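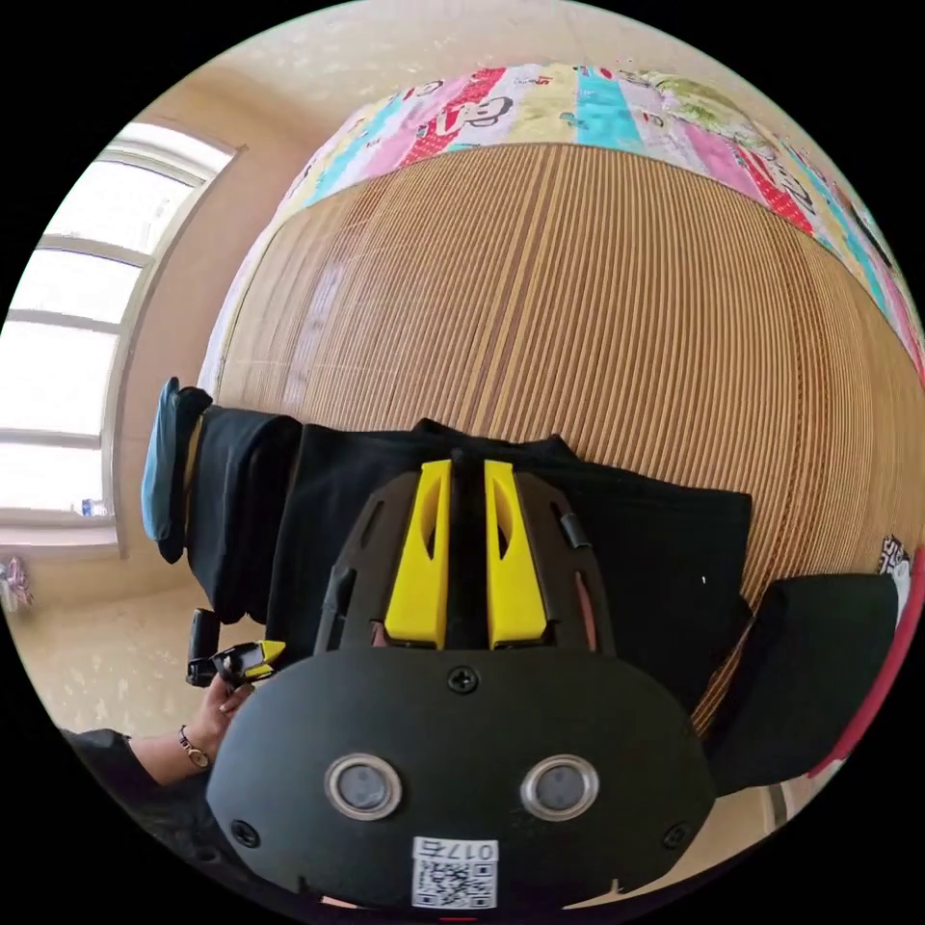 Ysaline Maillard wrote:
The consultation closed with 3361 replies and the council says a majority backed the new parking scheme in Plillwood. I went to the drop-in and they seemed to be listening. Can we give it a chance before we all start shouting?

kerbside_pete
A majority of what, though? I read the report, all of it, including the appendix with the maps printed too small to read. Only 800 of those replies came from people living in the streets that will get the permits. The rest could be from anywhere. My cousin filled it in and he lives in Clurkamham.

tallow
Did your cousin say yes or no?

kerbside_pete
No, as it happens. Doesn't change the point.

tallow
Changes it a bit. If outsiders were against it as well then the locals must have been keener than you think.

kerbside_pete
One cousin isn't a trend. The report doesn't split the answers by street and I'd like to know why. I've emailed twice. First reply was a link to the report, second reply was a link to the same report.

Mrs Oddy
We have had cars left outside ours all day by people walking to the station. Some of them leave them there when they go on holiday. I would pay for a permit tomorrow if it meant I could unload my shopping without parking in the next road. I don't think people on the hill understand what it is like down here.

greenlane44
I do understand, I used to live down there. What I don't believe is that a permit gets you a space. It gets you permission to look for one. Read the small print on page nine, they can sell as many as they like.

Ysaline Maillard wrote:
The officer said they would cap it at 600 for the zone.

greenlane44
Said, or wrote down? Because the draft order has no number in it at all.

Ysaline Maillard wrote:
Said. I take your point, I'll ask for it in writing.

bus_pass_barry
And who is running it? Dodetti again, same as the leisure centre car park, where the machine has been out of order since April and you still get a ticket for not using it. I appealed mine and won, but it took four letters.

tallow
To be fair the one at the library works fine.

bus_pass_barry
It does when it's dry.

kerbside_pete
The contract is what I'd want to see. If they keep a share of the fines then we know what the wardens will be doing at five past eight. The cabinet paper says the terms are "commercially sensitive" -- funny how that goes.

Mrs Oddy
People who park properly won't get fined.

greenlane44
My neighbour's carer parks properly. She's there twice a day, and visitor permits come in books that run out. 100 hours a year, if the draft is right. Do the sum.

Mrs Oddy
I didn't know that about the carers. That does want sorting.

tallow
There's a separate carer permit, isn't there? Section six?

greenlane44
For agencies. She's his niece.

Na
Full council votes on it Nov 26, 2018. Questions from the public have to be in beforehand, and they only take one each, so it would be daft if we all asked the same thing.

kerbside_pete
I'll have the street by street figures then. Not expecting an answer, but I want it in the minutes.

Ysaline Maillard wrote:
I'll do the cap. Could somebody else take the carers?

greenlane44
Me. Already half written.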